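The Second Arm

Akosua Gbeho wanted a second arm by April. Soledad Okafor had money for a gripper.

"Show me it can't manage with one," Soledad said.

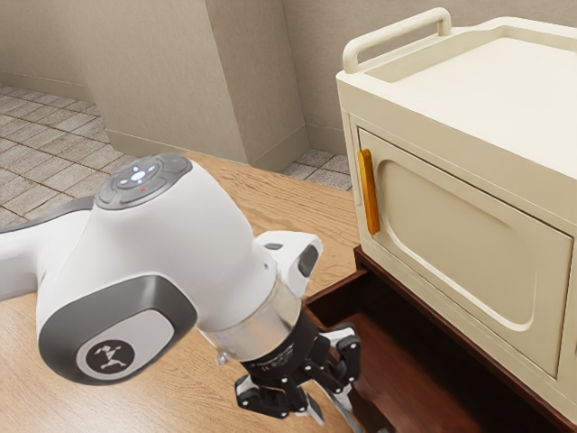

Saturday

Akosua had the Kodeck quote and the Zekon quote, 12 pages between them. Zekon charged extra for mounting. 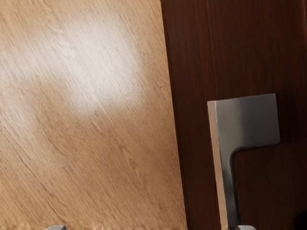
The budget closed at three, and Soledad still hadn't signed. She pulled a chair up to the screen and looked at the gray metal plate on its narrow shaft, the dark wood behind it, the two fingertips down at the bottom. "What do new fingers cost?" she asked. Akosua turned to page eight and read her the price.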